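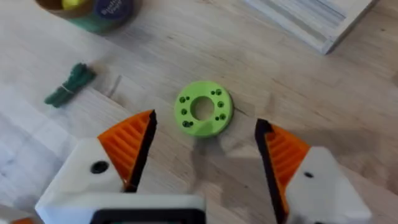

About us

Ekico is a repair and making school in Karkville. Evening classes, weekend benches, a summer course for teens. We teach people to fix the stuff they already own and to make the small part that's missing when the shop says it's been discontinued.

Started in the back of the old Dalsgaard feed store, one room, one sink, a door that didn't close in winter. Now we have the whole ground floor plus the loft. Door still sticks.

Who runs it

Troels Bach started the school and still teaches Bench Basics. Before that he fixed sewing machines and outboard motors out of his garage, mostly for neighbors, and people kept asking could they watch. So he put out chairs. That was the first class, more or less.

There are 7 teachers now. Most have day jobs. A piano tuner, a retired high school shop teacher, two sisters who do upholstery over in Urnham, and so on. Nobody here has a teaching certificate except the shop teacher and he says he's forgotten most of it.

What we teach

Bench Basics. Measuring, marking, cutting, filing, sanding. Start with this one if you've never held a file. Four evenings.

Lamps and Small Appliances. Plugs, cords, switches, toasters. You bring the toaster. No microwaves, please stop bringing microwaves.

Chairs. Loose joints, split seats, wobbly legs. Runs longest, fills fastest. The wait list for the December one is allready long.

Draw It, Make It. Measure a broken part, draw it on the computer, make a new one. Knobs, brackets, spacers, lids. No computer skills needed beyond using a mouse. Ages 14 and up.

Clothes and Bags. Zippers, hems, straps, patches. We have machines but bring your own if you want to learn on it, most people find that easier in the long run.

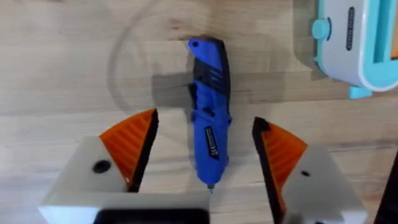 Cost

Evening courses are $85, materials included unless the course page says different. Teens half price. If that's a problem just write to us, we have a fund for it and you don't need to explain anything or fill out a form. It comes out of the spring tool sale, mostly.

Class size is capped at 11. We tried more once. Too loud, and half the room stood around waiting for the vise.

Open bench

Saturday mornings and most weekday afternoons, check the calendar before you drive over. Open to anyone who's done Bench Basics, or who can show us they don't need to. Bring your project, use our tools, sweep up after. There's always a teacher in the building but they're not there to do it for you. They will look at it and say hmm.

The tool library

310 tools on the shelf, last time we did the list. Students and past students can borrow for a week. Clean it, bring it back, tell us if it's acting up. Nobody gets charged for something that wore out from regular use. We do charge for things left out in the rain.

We take donations of hand tools in any condition, and power tools if the cord is good. Drop off during open bench only. Not on the step overnight pleease.

Finding us

Same building as always, the brick one past the grain scale. Parking in back, enter from the side. The loft is stairs only. Ground floor is step free, and we can move any class downstairs if you let us know when you sign up.

Phone gets picked up after 4 pm, if it gets picked up at all. Email is better. Sign-up for the next round opens as soon as the schedule is posted, link's at the top of the page.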